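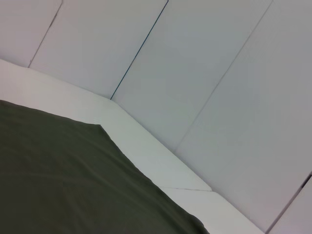

Ironing without the ironing board. Mine went to the dump when we moved and I never replaced it, no space in the Plilleck flat anyway. Thick towel on the counter, cotton sheet over it, done. Lay the thing out flat first and smooth it by hand before the iron gets anywhere near. Dark olive cloth like this one, with just faint wrinkles and a few soft ripples, is a quick job – medium heat, a bit of steam, two minutes. Watch any fold at the edge, easy to press it in by mistake and then your stuck with it.

Linen is another story. Iron it damp. If its gone bone dry, spray, roll it up, leave it 20 minutes in a plastic bag. Inside out for dark colors or you get shiny patches.

Spray bottle: 300 ml water, 2 teaspoons white vinegar. Smell goes when it dries. Shake before use. Don't put it in the iron's tank, the Preltlow manual says no and I found out why (brown spots on a white pillowcase).

Scorch marks, light ones only – damp cloth, a little peroxide, leave in the sun. Test on a hem. Deep scorch, forget it, make dust rags.

Sticky iron plate. Unplug, let it cool down, baking soda paste on a soft rag, wipe, wipe again with clean water. Steam holes with a cotton swab. No steel wool, ever.

Tablecloths: fold in half wrong side out, iron, flip, iron. Then roll them on a cardboard tube insted of folding. The tubes from the fabric shop in Grukton are free if you ask before closing on Saturday.

Also empty the tank when your done. Every time. I still forget.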